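Student Projects — Work and Technology Seminar
February — by a second-year student
Search reports Type a keyword

The Cable Bench: What Two Robot Arms Changed at Silberg

1. Background

Silberg repacks electronics accessories for other companies. For my project I spent 20 hours at its trial site, where a two-armed robot is learning to move black cables from one cardboard box into another. The software is called Flidis. The people on shift call it several other things, which my supervisor has asked me to leave out.

Before the trial, one packer could clear 100 cables before the coffee break and hold a conversation while doing it. The robot's best session during my visit was 33, without conversation.

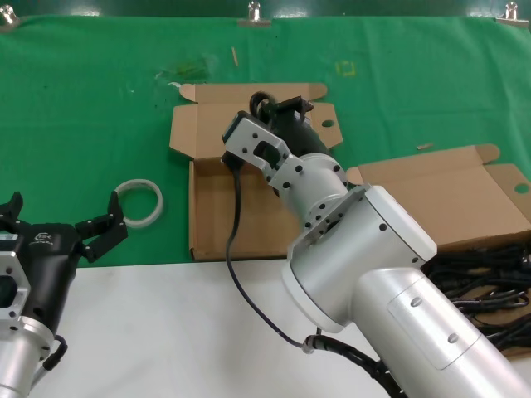

Figure 1. Cable held at the gripper over the open center box, with the cable-filled box at right.

2. What the work is now

Management's plan said the packers would be "freed from handling." They still handle plenty. Someone has to fold the lids back, put the boxes where Flidis expects them and untangle whatever the arms have made worse. Two of the packers now do this in turns, under the title of cell attendant. The title came with a new badge and the old pay. 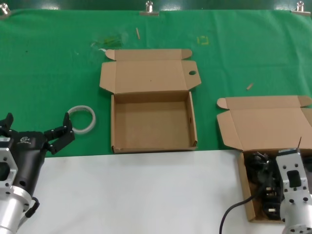

I asked the attendants what they missed. Most of them said the pace. Packing by hand was dull, but you set your own rhythm and your mind could wander. Watching is also dull — and you have to pay attention to it. One attendant told me she goes home with less pain in her wrists and more in her neck. The company records wrist complaints. It has no box on the form for necks.

There were real gains. The attendants have learned to restart a run and write a fault note, and two have asked for proper training from Sabatier, the firm that installed the arms. When I left, the request was "being looked at."

The room has changed their day too. Packing used to be done at one long bench where everyone faced each other. The trial shares a floor with humanoid robots, carts and shelving, so a break-time chat now means a walk.
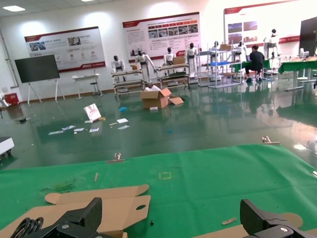 3. Limits of this study

I saw one site and one task. I also tried the attendant job myself for a morning and set a box down backward, so my views on human reliability should be read with care. A comparison with the Flivberg site was planned, but my emails there were answered by an automatic reply.

Last updated: February, 2 revisions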